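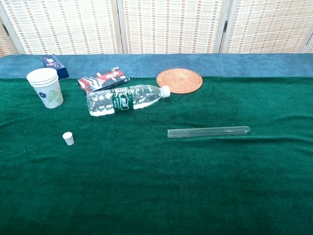 Jeferson Bragança：不同意楼上。双星不一定能解释环状星云那个外晕，你把两件事混一块了。外晕是更早抛出来的红巨星风，跟中间那个亮环不是一个时期的东西

回复 夜里不睡的猫
那亮环为啥是椭圆的？恒星可是圆的啊。单星均匀往外吹，怎么吹都该是个球吧

回复 Jeferson Bragança
投影。桶状结构，我们差不多顺着桶口看进去，所以像个环。换个角度看就是哑铃那种

老赵_barta
桶状也得有个原因啊……桶也不是球。绕一圈又回到双星了，哈哈

夜里不睡的猫
就是这个意思！

Nahom Zeleke
插一句，磁场那派还有人信吗？以前看科普老讲磁场约束，现在好像没什么人提了

Jeferson Bragança
提的少了。单颗星自己很难长期维持那么强的场，转着转着就慢下来了，得有个伴星给它补角动量。所以磁场派最后多半也要拉个伴星进来

老赵_barta
那你不还是双星派，前面反对个啥

Jeferson Bragança
我反对的是"外晕也是伴星搞的"。看清楚再回

jumier小号
别吵别吵。问个实际的，想拍外晕，光害区有戏没？我在城边上，11月开始天气还行，镜子焦距400，赤道仪是二手的，导星老飘

夜里不睡的猫
400拍环状太小了吧，就一个小点点。换哑铃星云，大得多，也亮

jumier小号
哑铃拍过了，想要外晕嘛

Nahom Zeleke
外晕很暗的，得上窄带，Ha 和 OIII 分开拍，单张拉长点，总曝光往死里堆。一个晚上肯定不够。还有11月天琴座天黑就偏西了，没多久就低了，你得抢前半夜，天一黑透就开拍

jumier小号
滤镜有2片，都是 Rivik 的，OIII 那片亮星周围有光晕，很大一圈。外晕没拍着先拍着滤镜的晕了……

老赵_barta
哈哈哈哈 那也算外晕
滤镜装反了没？有镀膜的那面朝哪边试一下，我之前就是反的，翻过来好不少

jumier小号
还分正反？？我去翻翻

夜里不睡的猫
导星飘先查线有没有拽着，再查配重，东边稍微重一点点。别一上来就改参数，越改越乱

Nahom Zeleke
配重那个同意。参数也不是完全不能动，修正太激进的话会追着视宁度跑，曝光放到2秒试试

夜里不睡的猫
2秒他那台未必撑得住，二手的周期误差大，我宁可短一点

Nahom Zeleke
短了就是在追大气啊。算了两个都试试，看曲线说话

Jeferson Bragança
回到正题。有个事没人说：中心那颗白矮星现在照亮的气体，跟当初吹出气体的时候，星本身的状态已经完全不一样了。拿现在的样子倒推，要小心。高速风后来追上慢速风，把壳压出来，这一步本身就会把一点点不均匀放大很多

老赵_barta
这个我服。但"一点点不均匀"哪来的？

Jeferson Bragança
……可能是伴星

老赵_barta
截图了

夜里不睡的猫
😂

jumier小号
回来了，滤镜真是反的。wumivon 那个转接环拧太死，弄半天才下来。今晚有云，等晴了再报

Nahom Zeleke
记得重拍平场，旧的别用了，滤镜动过灰尘位置都变了

jumier小号
啊 平场我从来没拍过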